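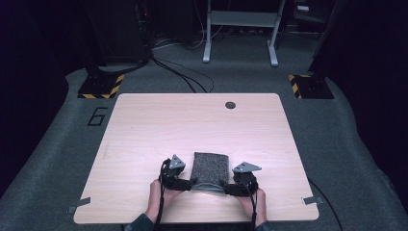 How clean does a desk need to be before you put anything back on it?
Clean enough that you can run the flat of your hand across it and feel no grit and no tacky patches. If your palm drags anywhere, go over that bit again with a damp cloth and then a dry one.

Right, these are my notes for session 6 of the Pritinside home and workspace course, tidied up a bit from what I scribbled on the board. We did desks and small tables. I rambled on about cable holes for far too long, so I've written that part out properly for anyone who drifted off (I saw you).

Before you start

Take everything off. I mean everything, pens and coasters and the little dish of paper clips too. Working round things is how you end up with those pale rings and a line of fluff behind the monitor. Put it all on the floor or the bed, and don't sort it yet, that's the next session.

Have these ready:
a dry cloth or a soft pad for dust
a second cloth, wrung out hard
warm water with a small squirt of washing-up liquid
an old toothbrush
a dry tea towel to finish

Dry first, always

I know it's tempting to go straight in with a spray. Dust plus water makes a thin grey paste, and on pale tops with a grain pattern it settles into any texture and looks worse than when you began! So dust first. Start at the far edge and bring the pad towards you in long strokes, going the same way each time. Speckled pads are lovely and soft but terrible for showing dirt, so give yours a shake outside every so often even if it looks fine to you.

Go with the grain lines if you can see which way they run. On a laminate it makes no real difference to the surface, but any streaks you leave are much harder to spot.

Damp, then dry again

Wrung out means wrung out. If the cloth leaves beads of water it's too wet. Water hates joins, and it'll creep under the edging strip and swell whatever's beneath. I ruined a perfectly good Jerkine side table that way and it still has a bump like a blister on one corner.

Rounded corners are easier than square ones, but people skate over them. Wrap the cloth round your finger and follow the curve, including underneath, where the sticky fingerprints live.

The cable hole

If your desk has one of those round openings for leads, it'll be collecting crumbs. Unplug whatever runs through it, pull the leads out, then go round the rim with the dry toothbrush. Put a sheet of newspaper on the floor underneath, particularly if you've got carpet. No water down the hole, please.

Homework

Do one table at home and write down what you used. The handout on stain types is sheet 844 in the Zorkville folder, and the Oprea booklet has a decent bit on ink, page 380 (skip the bit about nail varnish remover, I don't agree with it).

Next time we're doing drawers, so bring one with everything still in it. A small one, if you're coming by bus.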